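News > Media Releases > Homewares

MEDIA RELEASE
16 October 2026

Grillthorpe opens faux flower bench in Grendden, stems sold loose

Homewares shop Grillthorpe has opened a build-your-own flower bench at its Grendden store. Artificial stems, sold singly, arranged on the spot by the customer or by staff. No appointment. Open now, all trading hours.

The bench carries 237 kinds of stem at launch, most from the wholesaler Dikach, the rest from a smaller range made up for the store under the Quan name. Roses are the bulk of it. Also peonies, gum leaf, wattle, ranunculus, a few grasses, and berries closer to Christmas.

The idea came out of a trial in July, when the store put loose stems on the front counter for a fortnight and took 466 orders for arrangements. Before that it sold faux flowers in ready-made bunches only.

"People kept pulling the bunches apart," said Emília Kratochvíl, who manages the Grendden store. "They'd want the blue one and the orange one and not the filler. So we stopped fighting it. Pick what you like, lay it out flat, have a look, swap things round. Then we'll tie it or pot it."

Laying it out flat is the bit staff push hardest. Heads together at one end, stems running down, nothing in the vase yet. Easier to see whether two colours get along, and which stems want cutting back. Arrangers at the store start with one pale bloom and build the warmer colours beside it — white washed with sky blue next to orange and yellow has been the most asked-for mix so far, on plenty of toothed green rose leaf.

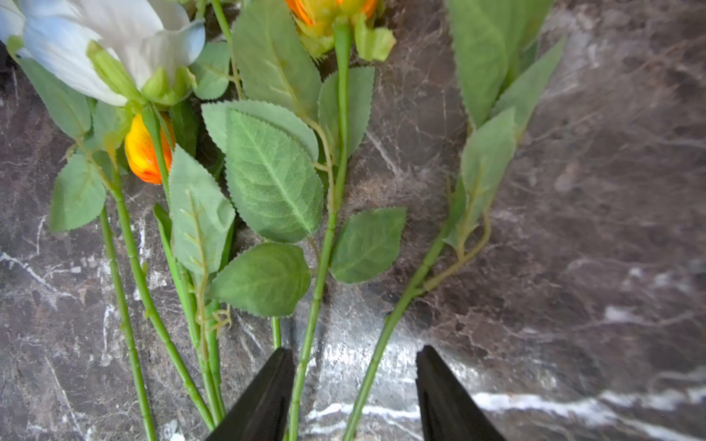 What's on the bench

Single roses, open and in bud. Colours include white with blue-tinged petals, orange and yellow, blush, deep red, cream. Most of the roses come with leaves on the stem.

Greenery, sold seperately. Sage and bright green.

Vases and pots, from bud vase up to floor size. Customers can bring thier own, and should if it's an odd shape.

Wire cutters, tape and twine are at the bench, free to use in store. Staff will do the cutting for anyone who'd prefer it.

Sizing and care

Rule of thumb from the bench: tallest stem no more than twice the height of the vase. Cut less than you think, bend first. The stems are wired and can be folded back on themselves in the bottom of an opaque vase, so a long one can go in a short pot without being cut at all.

Dust with a soft dry brush or a hair dryer on cool. Keep out of strong sun — blues and oranges fade first. Pull leaves open by hand after transport, they flatten in the box. No water needed. For clear vases the store stocks pebbles and a setting gel; the gel is permanent so be sure of the arrangement before pouring.

Workshops

Brahim Belkadi, who designed the Quan range, will run 2 free sessions at the bench for the opening. Table centres first, then wreaths and door pieces. Bookings at the counter, materials paid for at the end, whatever you use.

"Real roses don't sit still and these do, so you can take your time," Belkadi said. "I'd like people to turn a leaf over, move a bud, leave it a day and come back to it. A lot of arrangements look stiff from every stem being dead straight. Put a curve in."

Faded or damaged stems bought at the bench can be brought back for reuse in workshop pieces. Stem prices are marked on each bucket. The full range of 357 stems, including seasonal lines, is due on the bench by the end of the year.

Media contact: Emília Kratochvíl, Grillthorpe Grendden. Interviews and samples on request, mornings best.

ENDS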